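青い箱の通り道をつくる ウィンドソープの荷さばき場を訪ねて

棚の話だけで二時間しゃべれる人に、初めて会いました!

訪ねたのは、食器や台所道具の貸し出しをしているウィンドソープの荷さばき場。お祭りや展示会、町の食事会などに皿や鍋を箱詰めして送り出し、戻ってきたものを洗って、また棚に納める。その繰り返しを支える棚の組み替えが今年の8月に終わったと聞いて、ずっと見てみたかったのです。

出迎えてくれたのは、この場所で棚の担当になって長い主任さん。名前は出さないでほしいとのことなので、この記事では「主任さん」と呼ばせてください。挨拶もそこそこに、最初のひとことがこれでした。

「お昼、食べてきました? 長くなりますよ」

食べてきて正解でした。

前の棚は、ごく普通の平らな棚だったそうです。板の上に箱を置き、奥から順に詰めていく。ところがこの方式だと、手前に置いた箱ばかりが出ていきます。

「奥の箱が眠るんですよ。スープ皿なんか、同じ皿なのに手前のだけどんどん傷んで、奥のは新品みたいにきれい。棚卸しで奥から引っぱり出すたびに、ああ、君いたのか、って(笑)」

箱は全部で529個。組み替えの前にひとつずつ札をつけ直したので、この数字だけは寝ていても言えるとのこと。中身の食器のほうは3771点で、「こっちは割れるから、明日には変わってるかもしれない」そうです。

そこで採り入れたのが、ローラーのついた傾斜棚でした。後ろから入れた箱が自分の重みで前へ寄ってきて、先に入れたものから先に出ていく。仕組みとしては昔からあるものですが、主任さんは設計をお願いしたワルトットロウという小さな工房に何度も通い、傾きの具合を相談したといいます。

「傾けすぎると、皿の入った箱が勢いよく来ちゃう。ゆるいと途中で止まる。空の箱と満杯の箱でも全然違うんです。最初は紙に線を引いて考えてたんですけど、結局、実物の皿を詰めて転がしてみるのが早かった。工房の床で、大人がしゃがんで箱をじーっと見てるんですよ。楽しかったなあ」

聞いているこちらまで、その床にしゃがみたくなってきます。

試すのに使ったのは、スープ皿を詰めた箱、グラスの箱、それから空箱の3種類。グラスの箱がいちばん難しく、止まるときの小さな衝撃で中身が鳴るのが、どうしても気になったそうです。仕切りの布を替え、箱の底を拭き、ローラーの間隔を見直して、ようやく音が静かになった日には、工房の人と一緒に拍手をしたのだとか。

「拍手ですよ、グラスが鳴らなかっただけで。でもあれはいい音だった。いや、音がしなかったんですけど」

棚の骨組みにはステンレスを選びました。もっと安い材料もあったはずです。どうしてそこにお金をかけたのか尋ねると、主任さんはうれしそうに身を乗り出しました。

「拭けるから。これに尽きます。うちは洗い場が隣でしょう、湿気も来るし、濡れた手で触る人もいる。前の棚は塗装がはがれて、そこに汚れが入って、こすっても取れない。今のは夕方にさっと拭くと光が返ってきて、それを見てから帰るのが気持ちいいんです」

箱の色についても聞いてみました。青にしたのは、まず白い皿がよく見えるから。グレットリーという卸から見本を何色か取り寄せ、それぞれに皿を入れて並べたところ、みんなの指がそろって青を指したそうです。

「緑も好きだったんですけどね、私は。でも青に皿を入れると、欠けがすぐわかるんですよ。ふちの小さな欠けが、ぱっと目に入る。緑の見本は、今はうちで玉ねぎ入れになってます」

ここで作業の流れも教えてもらいました。戻ってきた箱は、まず洗い場の手前で開けます。皿は大きさごとに重ね、グラスは伏せて水切りへ。空になった箱そのものも洗います。ここを省かないのが主任さんのこだわりで、箱の底に砂粒がひとつ残っているだけで、ローラーの上での動きが変わるのだそうです。

「屋外のお祭りから帰ってきた箱なんか、すごいですよ。草も砂も、どんぐりまで入ってたことがある。洗って、伏せて、乾いたら内側を手でなでる。ざらっとしたらやり直しです」

乾いた箱に皿を戻し、布をはさみ、札を確かめて、棚の後ろ側から入れる。前側は取り出す人のための場所で、入れる人と出す人が同じ通路でぶつかることがなくなりました。これがとにかく快適らしく、主任さんは「前はお互い謝ってばかりだった」と振り返ります。

詰め方にも決まりがあります。大皿は立てて、小皿は寝かせて。ひと箱の皿はだいたい90枚までなら入るものの、持ち上げる人の腰を考えて、実際にはもっとずっと少なくしているそうです。

「入るのと、持てるのは別ですから。若い頃の私は全部入れたがったんですけど、腰がね、教えてくれました」

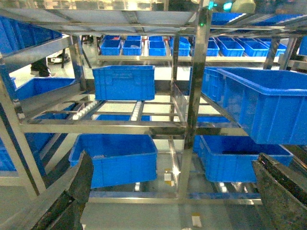
高さの決め方にも、腰の話は続きます。重い大皿は腰のあたりの段、軽いものや空箱は上の段、めったに出ない大鍋は下。よく使うものほど、かがまず、背伸びもせずに手が届くようにしたいのだと、主任さんは実際に膝を曲げたり腕を伸ばしたりしながら説明してくれました。

「棚の高さって、働く人の体の寸法なんですよ。図面の数字だけで決めると、誰かが毎日ちょっとずつ無理をする。うちは背の高い人も低い人もいるので、全員に空箱を持ってもらって、つらくないところに鉛筆で印をつけました」

その鉛筆の印がついた古い板は、処分せずに倉庫に取ってあるそうです。見せてほしいとお願いしたのですが、大鍋の後ろにあって出せないとのこと。残念!

使い始めてからの苦労も、もちろんありました。組み替えた直後は、前から箱を戻してしまう人が続出したといいます。長年の癖はなかなか抜けません。前から無理に押し込むと順番が入れ替わり、せっかくの仕組みが台無しです。

「怒っても仕方ないので、前側に『出口』って紙を貼りました。それだけ。そうしたら次の日から、みんな『出口から入っちゃった』って言うようになって。間違えたのが自分でわかればいいんです、直せるから」

箱が斜めになって引っかかることへの備えも、毎日の習慣になっています。朝いちばんに棚を端から眺め、おかしな向きの箱があれば手でまっすぐにする。ローラーは指で軽く回し、重いものがあれば糸くずを疑う。仕切りの布から出る細い糸が、軸に巻きつきやすいのだそうです。ピンセットは主任さんのエプロンのポケットに常備されていて、取材中にも二度、さっと出てきました。

掃除道具は、やわらかい布、古い歯ブラシ、それにマリガンという柄の長いブラシ。最後のひとつは棚の奥まで届くのが気に入っていて、「これがなくなったら泣く」と言います。

貸し出し先の人にも、箱の戻し方を書いた小さな紙を渡すようになりました。皿は汚れたままで構わないけれど、食べ残しだけは落としてほしい。割れたものは隠さず、別の袋に入れてほしい。箱は布を上にして閉じてほしい。書いてあるのはそのくらいです。

「割れたのを黙って底に入れられるのが、いちばん怖いんです。手を入れますからね。割れるのはいいんですよ、皿なんだから。言ってくれれば、こちらは『はい、ありがとう』です」

これからやってみたいことを聞くと、答えは早いものでした。カトラリーの箱です。今は大きな箱にまとめて入れているスプーンやフォークを、小さめの浅い箱に分け、専用の段をつくりたい。傾きはもっとゆるくてもいいかもしれない。でもスプーンは重いから、逆に走りすぎるかもしれない。話しながら、手元の紙にはもう線が引かれていました。

「また工房の床に座らないと。今度は座布団を持っていきます」

帰りぎわ、取り出し側から皿の箱をひとつ運ばせてもらいました。腰の高さからすっと手前に引いて、そのまま台車へ。あまりに楽なので、つい「もうひとついいですか」と言ってしまい、結局そのあと五箱ほど運びました。主任さんは横で、台車の車輪についた糸くずをピンセットで取っていました。

2020年12月21日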